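**Care of hand-held grippers: finger pads and fastenings**

Operators at the Stokwood site are asked to check both grippers before each laundry session. Wipe the finger pads with a barely damp cloth and leave them to dry with the fingers open. Lint left on a pad makes the grip slip on fine fabric. Test each screw with the small driver in the Hilora kit - finger-tight is insufficient, but do not force it.

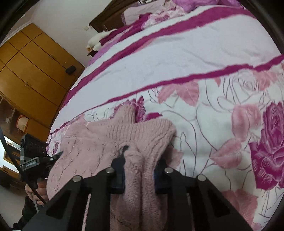

Knitwear sheds more than any other load, and the pads should be inspected after every 13 garments. Take up a gathered fold between the two pads, as with the pink cable-knit sweater on the striped bedspread, and keep the cut-outs in the finger plates clear of the stitches. Fibres caught there are removed with tweezers, never with a blade.

Worn pads are replaced in pairs. Sets are kept in drawer 7 and are to be signed out with Josée Melnyk. Some 60 sessions may be expected from a pair. Please record the gripper's side, left or right, on the card.

Issued 5 January 2025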